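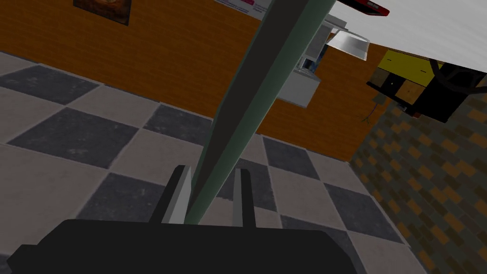
Figure 4. View from the right wrist in the simulated kitchen. The two fingers are open, with the pole between and beside them.

By the Fallesard group, Storkell
January 19, 2021
6 min read
40 shares | 4 comments

4. Long tools in a simulated kitchen

In the previous section we treated objects which fit inside the hand, such as cups, sponges and small boxes. A large part of housework is done with a different class of object. Brooms, mops, window wipers and dusters all have a long pole, and the useful end of the tool is far away from the place where it is held. In this section we ask if a policy trained for small objects can be extended to such tools, and how far the result is from what a household would accept.

4.1 Setting

All trials were made in Pledumholm, our simulated home environment. We used the kitchen room, which has a checkerboard tile floor, one wall with wood panels and one of brick. The furniture is of ordinary types, including cabinets and seating, and it was not moved out of the way for the trials. We consider this important. In many earlier studies the tool is presented in a free space, and the robot does not need to care where the other end of the pole is going.

The wrist view in Figure 4 shows the kind of input the policy receives. Because the hand is turned, the whole room appears strongly tilted, and the line between floor and wall runs on a diagonal. The pole also runs on a diagonal, from the top of the view down to the gripper body. It becomes wider toward the top, where it is nearer. The policy has to use this input without any correction of the horizon. We tested a version with a corrected horizon in the first weeks, but the rotation removed the corners of the view, and these were often the places where the pole could be followed to its end. The version was therefore given up.

The pole in our model has a square section. Real broom handles are mostly round, and we return to this difference in 4.4.

4.2 Procedure

Each trial begins with the pole leaning or lying at a random place in the room. The robot must approach it, grasp it, lift it free and bring it to a sweeping position with the lower end near the floor. We count a trial as successful only when all stages are completed and the pole has not struck any furniture with more than a light touch. The time limit was set generously, as we were interested in ability and not in speed.

We ran 700 trials with the Voicu controller, divided evenly between four start conditions: leaning on a wall, leaning on a cabinet, lying flat in open space, and lying flat under a seat. The controller was not trained on the last condition. The same trials were then repeated with a scripted baseline, which knows the exact position of the pole at all times and plans a straight approach to its middle point.

4.3 Observations

The approach is the stage that works best. In all the trained conditions the hand arrived at the pole with the fingers open and in a reasonable direction. Failures at this stage were few and mostly came from start positions where the pole was seen nearly end-on, so that only a small area of it was visible.

The grasp itself was less reliable than we expected. The controller often placed the fingers well, but it closed them before the pole was fully inside the gap. In that case the finger pushed the pole away, and the pole began to roll or to slide along the wall. A human who makes this mistake will follow the pole with the hand almost without thinking. Our controller stopped, opened the fingers and began the approach again from the start, and by then the pole was usually on the floor.

The most difficult stage was the lift. When the pole is held near one end, a small rotation of the wrist moves the other end by a large distance. The scripted baseline, although it had perfect knowledge of the pole, hit the cabinets more often than the learned controller did. We understand this as a sign that knowing the position of the tool is not enough, and that the motion has to be planned for the tool and the arm as one body.

In the untrained condition, under a seat, the controller did not complete the task in a single trial. It could reach the pole in many cases, but it always tried to lift it upward, against the seat, and never pulled it out to the side first.

4.4 Are such machines ready for the chore?

We must answer carefully. For a shop floor where tools hang in a fixed rack, we believe the present controller is near to usable for the stage of picking up. The rack removes the variation in start position, and the free space around it can be kept. For a home kitchen the answer at this moment is no. A person does not accept an assistant who knocks the broom against the cabinets on one of several attempts, and who cannot take it from under a chair.

Three limits of the study should be mentioned. First, the flat faces of our pole give the fingers a better contact than a round handle would, and therefore our grasp results are probably too good. Second, the friction values in Pledumholm were adjusted for small objects in April of last year and were not measured again for long ones. Third, we did not simulate the head of the broom. The weight of a head changes the balance of the tool, and a wet mop would be a much harder case.

We also note that sweeping was not tested here, only the preparation for it. Contact between a long tool and the floor brings forces which travel back to the hand, and the present fingers have no sensor that could feel them. The next section describes a first attempt to estimate these forces from the motor currents of the arm.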